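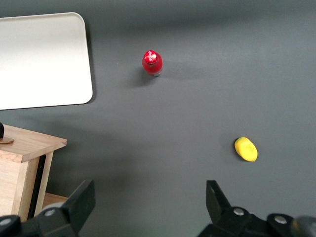
Wrist cam view on the approach, fingers all the way open. The red bottle and the yellow thing are the two easy targets.

So you've got two sets of fingers and you want to know which ones to leave on the arm. I went through this with our two-arm bench in Prestville, and I'm writing it up mostly so I can stop explaining it over the phone to my friend Shoshana Achterberg (hi!). You don't need a fancy lab for any of it, just a table, a drawer, and a free afternoon. Maybe two afternoons if you swap fingers as slowly as I do.

The two sets I compared were the Malinex pair, which are long and fairly stiff, and a softer set from Hillis. Same gripper body, same arm, same camera at the wrist.

Step 1. Get your wrist camera sorted first

Do this before you touch a single screw on the fingers. Open the gripper all the way and look at the live picture. You want to see both fingertips and a good stretch of table between them. If one tip is hiding, tilt the camera until it shows up, then lock the bracket down and leave it alone! I moved mine halfway through the first round and had to throw out every run I had.

Check for glare too. Shiny things like that red bottle throw bright white spots back at the camera, and if your exposure is on auto it may wander every time the arm moves. I lock mine.

Step 2. Pick things that grip differently

You want something tall that can tip over, something rounded that wants to roll, a light carton, and one job that isn't a pick at all. For me that last one is the drawer. Put everything on a plain, dull tabletop if you have one (dark gray is great) and leave plenty of space between the objects so a bad approach on one doesn't knock into the next.

Step 3. Set the force low and creep up

Our controller takes a raw number for closing force and I start at 729. With the Hillis fingers that was fine for everything but the drawer. For the drawer I ended up at 2200, and please don't use that on a snack box. Change one number at a time and write it down. I keep a paper notebook next to the keyboard, nothing clever.

Step 4. Do the drawer

I saved this for last and it's the one that told me the most. Bring the fingers in to the bar handle from the front, nice and slow, and stop as soon as you have it. Then pull straight back along the drawer's line. If you pull even a little sideways the drawer binds and your fingers slide along the bar (you'll hear it). I stop the pull partway and hold there so I can check the wrist angle before going on.

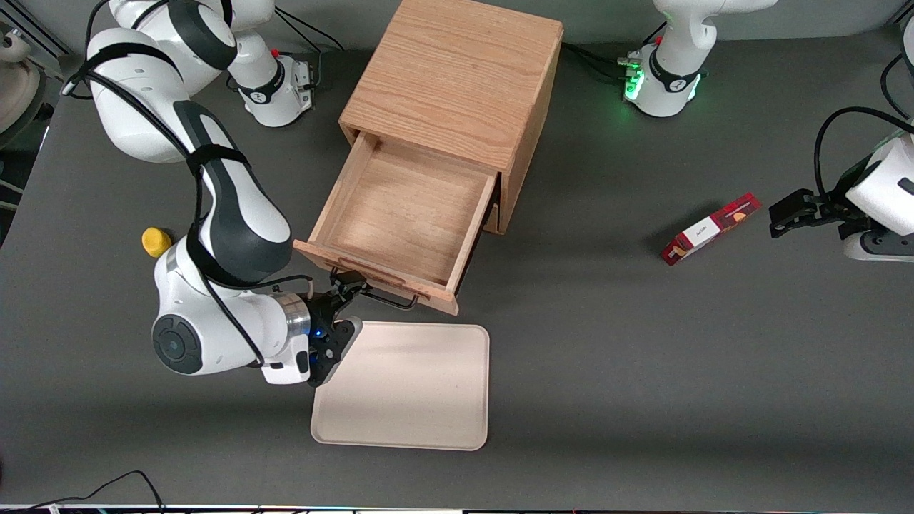 Drawer partway out, with the right arm's gripper up at the handle. Left arm is over by the red snack box.

If your arm keeps fighting you here, look at your cables. A loop that's too short will tug on the wrist near the end of the pull and you'll blame the fingers for it. Ask me how long I blamed the fingers.

Step 5. Run it enough times to trust it

Ten tries is not enough, I learned that the hard way. I did 86 pulls per set, with the cabinet nudged a little between runs. The Malinex fingers won the drawer easily. Hillis was nicer on the round stuff and the bottle, and I liked how forgiving they were when my aim was off.

What I'd do

If you only have one arm and there's a handle anywhere in your task, go stiff and turn the force down for the soft items. With two arms I'd mix them, stiff on the drawer side and soft on the other. I still want to try the Ó Ceallaigh fingers, which are on order and supposed to get here in September, so I'll add a section then.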